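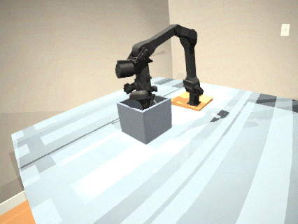
Clifford Cormier asked, when the first version of this guide went up on the Lapointe intranet, why it spent two pages on gripper settings and one line on the people whose bench was being changed. This version puts the people's part in the same steps as the machine's part.

The guide covers moving one hand-picking bench to a robot arm. It assumes a small parts room, a single arm, and a crew that has packed by hand until now. We used Drivar to simulate the cell and Clerkero to keep the order list. Other software will do if it can replay a pick.

Before you start

Write down every task done at the bench in a normal shift. Go and stand there while you do it. Our first list came from the job description and had 3 tasks on it. The list made at the bench had 11. The arm was able to take over two of them: lifting parts out of a box and placing them. Checking labels, wiping down, sorting damaged parts, answering the phone and the rest stayed with people, and those tasks need time on the schedule too.

Show the list to the crew and let them correct it. Put the corrected copy on the wall by the bench.

Step 1. Build the cell in simulation

Set the arm on its base plate and put an open-topped box within reach. Run the arm down into the box and back out at low speed. Look at the elbow and wrist as well as the fingers, as the wrist may meet a box wall before the fingers reach a part.

Move the box to each position your crew would want to use. People who load boxes all day have opinions on where a box should sit. Get those opinions now, while moving it costs nothing.

Step 2. Set the approach to the part

Use one simple part first. A plain cylinder is a good choice. Stop the arm before the grasp, with the fingers open, and check the view from the gripper. The part should be clear of both fingertips. Save this position under a name the crew will recognize. We had "pre_grasp_04b" for a month and people on the floor called it "the wait." Now it is saved as WAIT.

Change the lighting and repeat. Shadows in the view can make an edge harder to find.
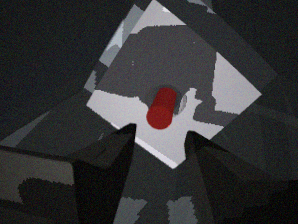
Step 3. Decide who does what when a pick fails

Picks will fail. Agree on the following before the arm runs on real orders:

Who clears a dropped part.
Who restarts the arm.
Who marks the order as late in Clerkero.
How long the crew waits before going back to hand packing.

Write job titles here and leave names off, so the sheet still works when someone is on vacation. Time spent clearing faults counts as work time and should not be held against the packer's daily count. If your pay system uses that count, change the system first. Tekel's line leads made this request and it has been in our sheet ever since.

Step 4. Train on the simulation

Have each person run the cell on screen before they stand next to it. Include the overhead view, where it is easier to judge how far the arm extends over the work surface. Ask each trainee to pause the arm, move it to WAIT and resume. Move on to the real bench after 900 simulated picks across the whole crew. Do not schedule the training on a Saturday unless it is paid as a regular shift. 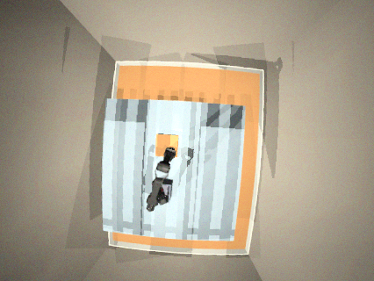 Can a packer refuse to work next to the arm?

A packer can ask for another bench at any time during the trial, and the shift lead has to find one that day at the same pay grade.

Step 5. Run the trial

Keep the hand-packing station set up through the end of June. Run the arm in the morning only for the first week. At the end of each shift, the packer fills in the log: picks missed, time spent waiting, anything that hurt or felt awkward. Océane McKinnon collects the sheets and posts the totals by the bench.

Go back to the task list on the wall once the trial ends. Cross out what the arm has taken over and add the new work it has made, including fault clearing and the log itself. Send the revised list to payroll with the new job titles.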